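Plorholm talk - my notes, slides 5 to 9

(Water first. Then clicker. Slow down on this bit, I always rush it.)

So that was the pitch, and now I want to get into the part I love, which is laundry! At Tostisora we collect examples for a folding and sorting model we call Venula, and collecting means a person drives the arm by hand through the whole job while we record everything. One run is one example. We have 1400 of them so far, and 772 made it through checking. (Pause here, people usually want to write that down.)

Why so many thrown out? Mostly boring stuff. The driver hesitated, or the recording started late, or somebody labeled a sleeve as a leg. I'll own up to a few of those sleeves myself.

Next slide. Talk about piles. When we started, every run had one clean T-shirt spread flat, and the model got really good at one clean T-shirt spread flat. So now we do piles on the floor, mixed colors, old clothes, clothes with holes in them - the stuff people have at home.

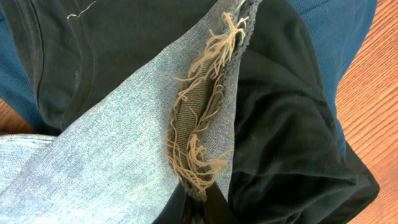
Slide 7: wrist camera view, ripped jeans on top of the pile

Leave this one up for a bit. Ask the room: where would you grab? Let them shout. Someone will say the edge of the rip, and it's a fair answer, it looks like an edge! But all those loose threads are easy to snag, and I'd much rather have the driver go for solid denim. Then point at the dark cloth under the jeans and ask where one fold stops and the next begins. Black on black is still our hardest case.

Slide 8 is the rules for drivers. We had 8 rules, we're down to 4, and the one I'd keep if I could only keep one is: if you miss the grab, keep recording and try again. Those second tries teach the model how to recover, and we used to delete them. Ouch.

Slide 9, what's next. More dark fabric, more knits, and a second set of drivers in June. Mention Phí if there's time, skip it if the clock is past the half hour. Then questions.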